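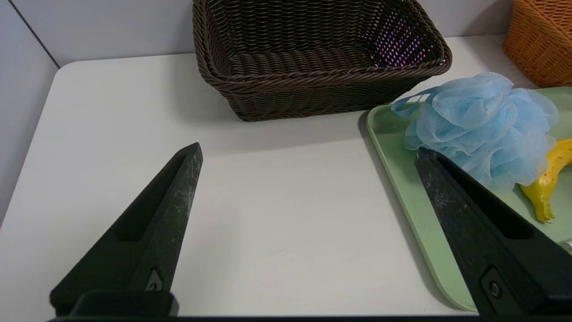 Do baskets make a home tidier?
They make it look tidier, and for most people that lasts until someone needs the nail scissors.

Roald Backlund of Nurley has sold storage for years and swears by one basket per kind of thing: bath stuff in one, play food in another. Fine. I own a pouf and a toy banana too, and I have doubts about paying for them to live apart. 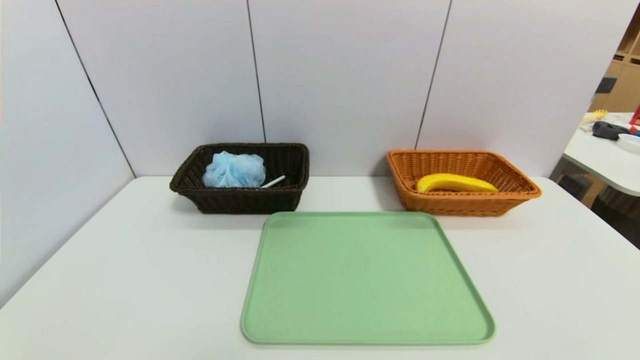
His other rule is a tray for whatever hasn't been sorted yet. I tried it in June. The tray filled up, and the baskets stayed very neat indeed.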